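Search tutorials
Type and press Enter

Recording demonstrations in simulation: a first session

Posted by Esko Räsänen
14 comments | 40 shares

In this tutorial I show how we record examples for a grasping policy in a simulated room. I assume that you have installed Tillmont and that the robot model loads without errors. If it does not load, please read the setup page first and then come back.

Step 1. Make the task small

Write the task in one sentence before you record anything. If the sentence has the word "and" in it two times, split it. My first task was too long, and I had to throw away 218 episodes when we changed the order of the steps.

Step 2. Set the reset file

Open the reset file and give each movable object a range for position and rotation. Start with a small range. Save the random seed together with the episode, so you can build the same start again later. Urho Seppälä keeps the seed in the episode name also, and I now do the same.

Step 3. Check every view

Each view is saved as a separate stream. Before recording, move both arms slowly through the whole work area and look at the streams side by side. The wrist view is the one that shows the contact between finger and part, but it loses the rest of the room very easily. The wide view keeps the room, but small parts become only a few pixels.

Step 4. Record

Press R to start and R again to stop. Wait one second before the first motion. Move at one steady speed, and do not correct your hand many times near the object. If you miss the grasp, you can try again in the same episode, but mark it with the tag "retry". I record 40 episodes, then I rest. After this number my motions become lazy and it is visible in the data.

Step 5. Review and label

Play back each episode at double speed in Burnon. Use only these tags:

good
retry
drop
discard

Do not delete the "drop" episodes. Move them to their own folder.

Step 6. Train a small test

With 100 good episodes you can already train a test policy and see if the loading works. Do not judge the success rate yet. Our set had 1367 episodes when we stopped, and the tags took me most of January.

When you choose still images to check the streams, take them from different moments, with full and with empty fingers.
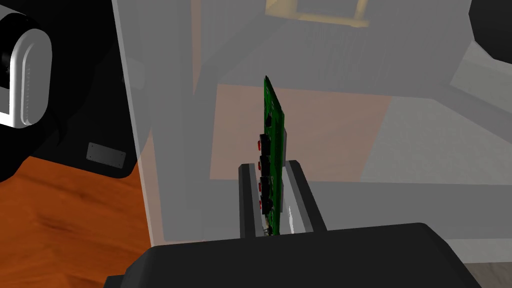
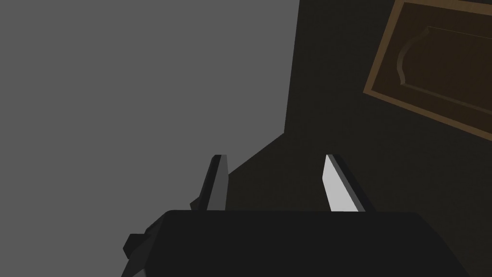
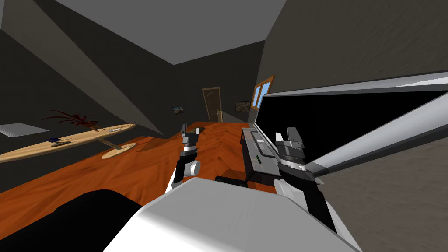 Stills from the simulated room: a circuit board in the gripper (first), open fingers with nothing between them (second), both arms and the open case (third).

Share this page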